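Pemuseo starts recording at Groltus, 200 runs in the bag already

Posted December 1, 2021, in Automation

Quick one before the end of the day. Pemuseo, the small outfit best known for its parcel sorting software, has begun gathering its own examples for a learning system it calls Ralto. The work is going on in a rented unit at the Groltus business park and it's all done by hand. Person steers the two arms through a household job, the arms and cameras record it, someone clears up and they go again.

The job for now is tidying. Pick things up off a table, put them on a tray or in a drawer, shut the drawer. Sounds like nothing. Rungnapa Onsri, who runs the recording side, says a decent run takes a new operator most of a morning to get right, and that the bad ones mostly go wrong at the drawer handle.

A cola bottle, a sponge, a box of biscuits, a small wooden cabinet with two drawers. Shop-bought stuff, and the firm wants to keep it that way.
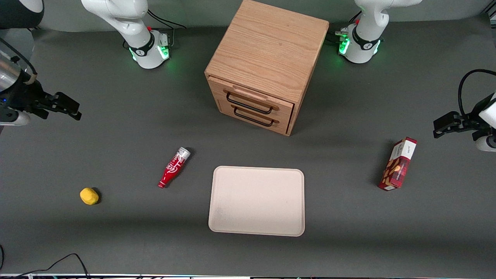 Demetrio Arroyo wrote in to say he'd seen this sort of thing tried before and the trouble was always the same: you get 200 lovely runs from one patient operator and the system learns that operator's habits, pauses and all. He would sooner have half as many from a dozen people, clumsy ones included.

Fair point, and Pemuseo seems to half agree. There are 2 operators at the moment and Onsri wants more by February. She also wants the slow runs kept. Early on the team was binning anything with a fumble in it, which left them with very clean recordings and no examples at all of a dropped item being picked up again. That rule has gone. Fumbles are now kept and marked, so long as the job gets finished.

Things get moved between runs too. Operators work from a printed sheet with 14 starting layouts and are told to turn the boxes and bottles to a fresh angle every time. A biscuit box lying flat and skewed needs a different approach from one standing up, and the wrist cameras get a quite different view of it. The shortbread is apparently the one people grumble about most. 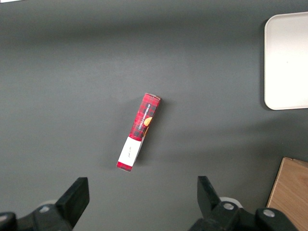 What gets kept

Each run is saved with the overhead view, the wrist views, the arm positions and a one-line note typed by the operator. The notes are in plain English and not very tidy, going by the few we were shown ("drawer sticky, second go ok"). Onsri says they'll be cleaned up later but not by much.

Blurred pictures stay in as well. The wrist cameras move when the arm moves, so a fair share of what they record is smeared, and the firm's view is that the system had better get used to it now. 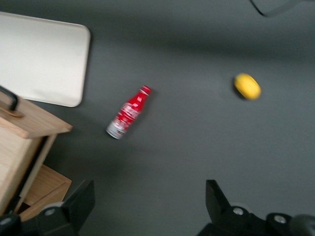 Length is the other thing being argued over. Some in the team want every run trimmed to the second the gripper starts moving, others want the dithering at the start left alone. No decision yet. For the time being the full recordings are kept and a trimmed copy is made alongside, which is eating disk space at a rate the firm wouldnt put a figure on.

As of this afternoon the count stood at 213 finished runs, 200 of them checked. The first training attempt is pencilled in for February, on the tidying job only. Folding cloths comes after that, if the unit at Groltus is still availble, as the lease is up for renewal in the same month.

Pemuseo hasn't said if any of the recordings will be shared outside the firm. We've asked and will update when we hear.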